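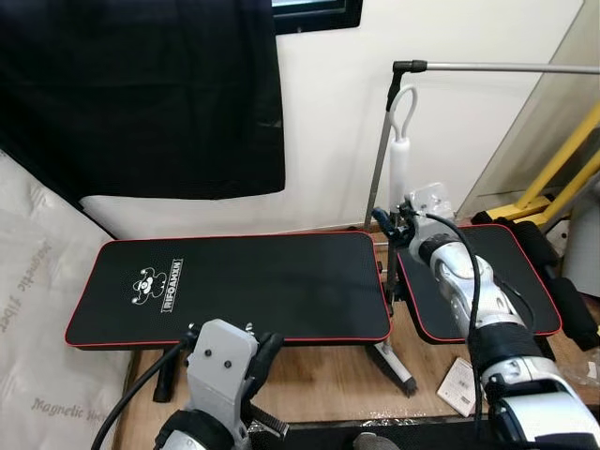

Black bench with red trim, Brurkham open day.

The town of Skeddale opened its old button factory to the public in October, and I went because the flyer promised free soup. The factory is now the Brurkham Center, which rents rooms to anyone with a hobby and a deposit.

The tour began at 4 and started late. Our guide, Lurdes Paiva, worked the button presses here for 14 years and has opinions on zippers. She marched us up the back stairs, past a plaque celebrating a flood, and into the sorting hall. Women once sat here in rows picking out chipped buttons by eye. At the worst stretch they were paid by the pound, and Lurdes says the chipped ones weighed the same as the good ones, a fact some people noticed before the owners did.

After that came the tenants. Mingxuan Cheng repairs accordions in the former dye room and played us most of a polka. The fitness room smelled of fresh paint and ambition. I was invited to try a bench and remembered a phone call I had to make.

The best stop was the sample cabinet: 1586 buttons, each sewn to its own square of card, labeled in brown ink by a clerk who hated the letter Q and wrote it as a K. A man in our group asked if any were for sale. Lurdes looked at him until he studied the ceiling.

Soup was leek, served in the boiler room with bread from the Kang bakery across the street. It ran out three people ahead of me. I bought a card of 44 shirt buttons at the gift table and own no shirt they fit. The parking lot closes at seven, and they mean it.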